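Week 4 notes: how cloth is built, and why it wears out where it does

Okay, these are the typed-up version of what I scribbled on the board, plus the bits I ran out of time for. Bring them to the workshop along with your swatch card and a magnifier if you own one. (If you don't, I have a couple, but you'll be sharing.)

Last week we finished with fibers and yarns, so I'm going to assume you remember what staple and filament mean. If that's gone fuzzy, go back to the Week 3 sheet before you read any further.

Warp and weft

Every woven cloth has two sets of yarns. The warp runs the length of the loom and is held tight the whole time. The weft goes back and forth across it. I still mix up the words when I'm tired, and the trick I use is that weft goes from weft to right. Terrible joke, but I've been using it for years and it works.

Warp yarns have a harder life on the loom, so they are usually spun stronger and with more twist. You can feel this in a lot of fabrics. Tug your swatch lengthwise, then crosswise, and then on the diagonal. The diagonal is the bias, and it gives the most by far.

Plain weave

Over one, under one, and the next row does the opposite. Bedsheets, muslin, most shirt fabric. It has as many crossing points as you can fit in, so it's stable and it doesn't snag easily, but it creases like mad and it can tear in a nice straight line once you start it off.

Twill

Now the weft goes over one or more warps and under two or more, and each row steps sideways by one. That step is what gives you the slanted lines. Fewer crossings means the yarns can pack closer together, and you end up with a heavier cloth that still bends nicely.

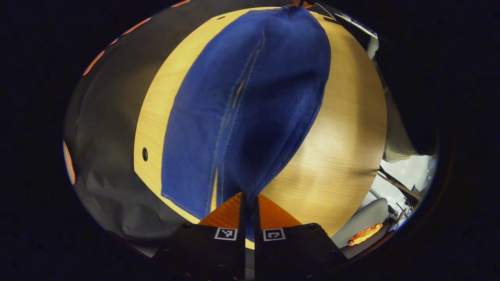

Denim is a warp-faced twill, usually a 3/1, so three quarters of what shows on the outside is warp. Traditionally the warp is dyed with indigo and the weft is left white, and that's why the inside of your jeans is so much paler than the outside. Indigo mostly sits on the outer part of the yarn and doesn't soak through to the core. Rub the surface for long enough and the white middle starts to show, first on the knees, the hems and anywhere the cloth stands up in a ridge.

Seams are the classic spot! A flat-felled seam folds the raw edges inside each other and gets two rows of stitching, so there are several layers stacked up in one narrow strip. It's very strong, but it's also the highest point on the garment, and every chair and doorframe finds it first. Look at an old pair and you'll often see faded ripples along the seam where it puckered in the wash.

Satin

I'll keep this short as we're doing it properly in Week 6. Long floats, very few crossings, lots of shine, snags if you look at it wrong. Satin is a weave and silk is a fiber, so please don't write "satin" in the fiber column of your swatch card. Half of you did last time.

Testing for wear

We'll be using the Pronley rubbing tester, the old gray one by the sink. Clamp the sample face up, set the counter to 100 rubs, check it, then go again. My plain cotton sample wore through at 244 rubs with the coarse pad on. Yours will be different and that's fine, I want to see your own number and not mine copied out.

A few things that went wrong for last year's group: people cut samples off-grain, people forgot to mark which way the warp ran, and one table tested the wrong side of the twill the entire time. Put a pencil arrow on the back before you cut anything.

For the workshop

Cut 2 samples from each cloth, one along the warp and one along the weft. The Danumel twill is in the bottom drawer, and the Godinho shirting is on the roll behind the door. Please don't take from the end marked for the dye group.

You'll have 35 minutes on the tester per table. Write up what you find on the back of your swatch card - a short paragraph is plenty - and say which direction failed first and where the first broken yarn showed up.

Reading for next time is the knits chapter, up to the part on ribbing. Skip the machine diagrams for now, they make a lot more sense once you've had needles in your hands.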